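Notebook, July, bedroom laundry folding
Entry started 3:00 pm

Folding on the bed today, with the tile mat left on over the pink sheet. Yi-chun Tse wanted to know if the mat is a usable surface for folding or if we should keep going back to the Lirivel board. Dark clothes first, whites pushed to the side.

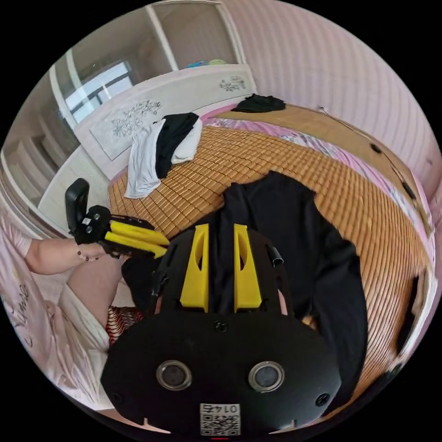
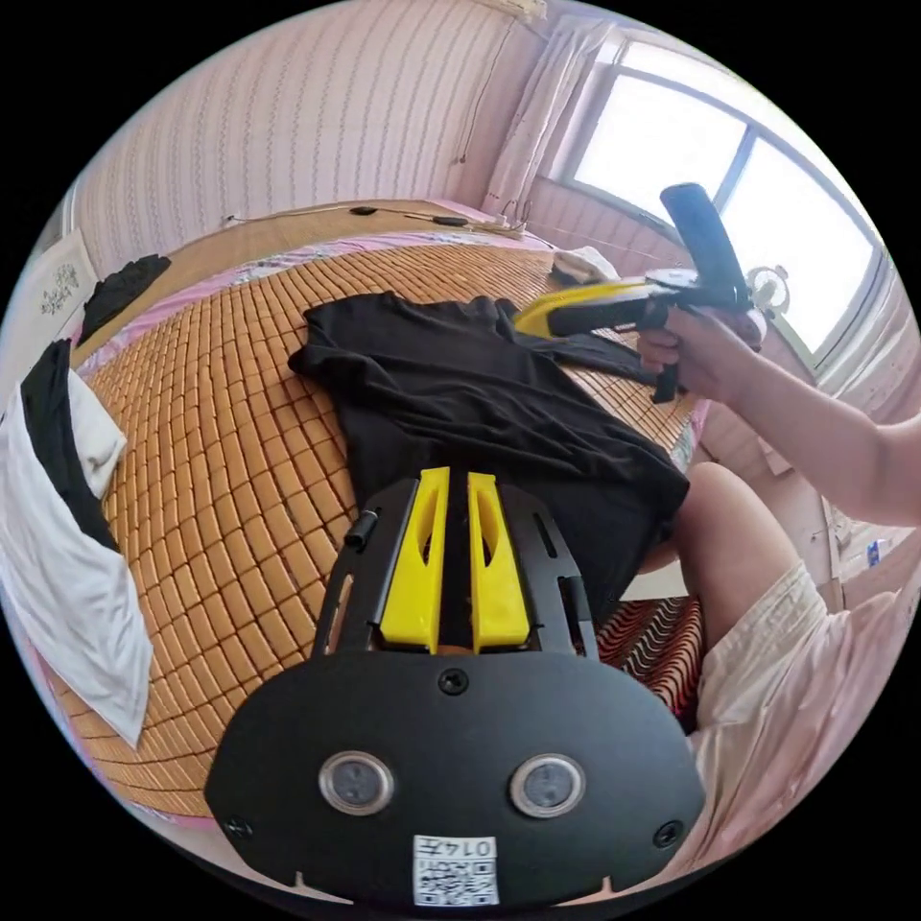 Surface

Mat is firm and cloth slides on it easily. Good for spreading, less good for holding an edge in place. Black on tan is easy to see, so finding a hem takes no time. The tile rows make a handy straight line for squaring up a side seam. On the Lirivel board I always end up guessing.

T-shirts

Spread flat, collar toward the headboard, pull the sleeves out before anything else. If a sleeve is left tucked under, the fold comes out thick on one side and the stack leans. Sides to the middle, then bottom to collar in 3. Final width 12 inches, fits the Melus drawer.

Long items

Long sleeves and trousers get laid along the length of the mat. Smooth from the middle outward. Tried going from the cuff up and got a ridge each time.

Sorting

39 pieces on the list for this load. Whites should go in their own pile before the first fold next time. I kept moving them to get room.

To do

Ask Bùi for the second drawer divider.
Repeat with the mat turned so the rows run across the bed.
Yi-chun to copy the fold widths into the Jellov sheet. Towels are still missing from it.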